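Search this site Search Enter keywords

Pirkent Returns Center
Staff and Management Meeting, November 30, 2018

Present: Yolanda Gallardo (chair), Itziar Rivas, Saturnino Calvo, Tassanee Khunthong (minutes)
Apologies: Vicente Paredes

1. Previous minutes
Approved with one correction. The spare label printer belongs to packing and stays there.

2. Sorting table
Itziar reported on the robot at table 2. It is being run on small mixed returns: bags, cables, batteries, scissors, markers. Hard items are going well. Cloth bags and straps are still slow, and a person has to step in when the gripper takes hold of a fold and nothing else. The target set in June was 600 items a shift. The table is at 300.

Saturnino asked that the target not be used in anyone's review while the table is below it. Agreed. 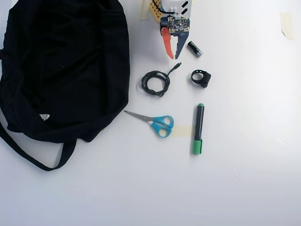 Tassanee said the people on the line do not mind handing over the small items, but they are now left with the heavy boxes for the whole shift. Two of them have complained of sore shoulders. Yolanda said this had not been planned for. Boxes will be rotated every 2 hours, and Saturnino will redo the rota.

Batteries: Saturnino wants a person to check every battery before it goes in the bin, whichever way it was sorted. Itziar said this would slow the table down. Agreed to keep the check and look at it again next meeting.

3. Jobs and training
Yolanda repeated that no hours will be cut because of the table. Saturnino asked for that in writing. She will send a letter to all staff.

Ten places are open for the operator course. Night shift could not attend the first session, so a second one will be held at the start of their shift. Pay grade for trained operators is not settled. Vicente to bring figures.

4. Other business
The break room heater is still out. Itziar to call again.

Meeting closed. Next date to be posted on the board.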